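L'inventaire

Le règlement intérieur du dépôt de Skostbridge prévoyait que tout textile entrant soit posé sur une surface claire, à plat si possible, et examiné avant d'être plié. La table réglementaire étant partie en réparation en janvier, l'examen se faisait sur une banquette grise, contre le mur nord. Le préposé n'avait pas jugé utile de le signaler.

Le lot 441 provenait du club de Floneck, dissous faute de joueurs. Il était arrivé dans un sac sans étiquette intérieure, fermé par un double nœud. Le bordereau indiquait : « tenues, rouge et blanc, état d'usage ». Le préposé défit le nœud, sortit la première pièce et la laissa tomber sur la banquette.

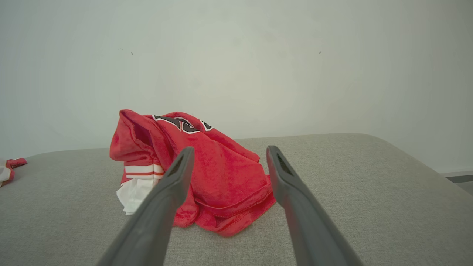
Il disposait pour chaque pièce de 4 minutes. La procédure distinguait l'examen des coutures, celui des bords et celui du marquage. Les coutures passaient en premier. Il suivit l'ourlet du pouce sur toute sa longueur, relâcha, reprit à l'envers. Aucun point sauté. Il nota « conforme » dans la deuxième colonne.

Le marquage posait une difficulté. La fiche demandait de recopier l'inscription telle quelle, en capitales, sans interprétation. Or le préposé connaissait l'inscription. Il avait porté la même pendant deux saisons, à l'époque où Floneck jouait encore contre Clurkora sur le terrain du bas, celui que la rivière reprenait chaque hiver. Il avait rendu sa tenue à la fin de la seconde saison, contre un reçu. Le reçu existait toujours. Il se trouvait dans une boîte, chez lui, avec la garantie d'un radiateur.

Le règlement ne disait rien du cas où l'agent examinateur aurait antérieurement fait usage de la pièce. L'article 6 traitait des liens de parenté avec le déposant, l'article 7 des dons en espèces. Il relut les deux, puis la note de bas de page, qui renvoyait à une annexe retirée.

Il passa aux pièces suivantes. La méthode Ó Dubhghaill, adoptée par le dépôt après l'inondation, recommandait de traiter les éléments rouges et les éléments blancs selon deux fiches différentes, en raison du risque de transfert de couleur. Elle ne prévoyait pas les pièces portant les deux. L'usage local était de remplir la fiche rouge et d'ajouter une croix dans la marge.

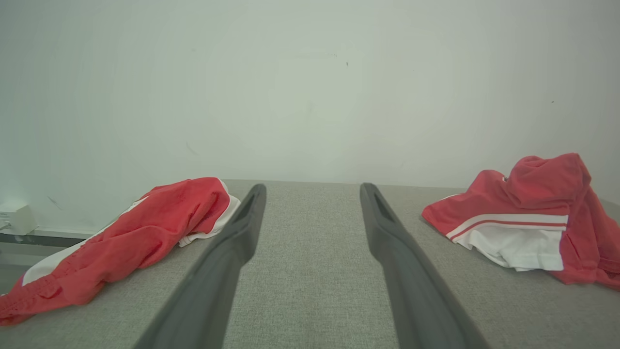
Dernière modification de cette page : un dimanche, 23 h 12

À seize heures, la lumière du couloir s'éteignit selon la minuterie. Le préposé la ralluma. Il restait le pliage, à effectuer en trois temps, manches vers l'intérieur, puis la mise en carton avec une feuille neutre entre deux épaisseurs. Le carton recevait un numéro de rayonnage. Celui-ci serait le 531, entre les rideaux de l'ancien théâtre et un ensemble de nappes que personne n'avait réclamé.

Il chercha l'accroc. Son souvenir le plaçait sous le bras gauche, long comme une phalange, recousu avec un fil trop clair par quelqu'un qui cousait mal. Il retourna la première pièce, puis une autre. Il procéda sans hâte, en tenant le tissu vers la fenêtre, et dépassa le temps imparti.

À la rubrique « Observations », il écrivit : « Réparation ancienne, fil non assorti, tient encore. » Il vérifia l'orthographe de « assorti ». Il data, signa, et porta une croix dans la marge.

Le carton fut fermé à seize heures quarante. Le registre du dépôt comptait alors environ 3,000 entrées. Il éteignit lui-même la lumière du couloir, avant la minuterie, et descendit remettre la clef au tableau.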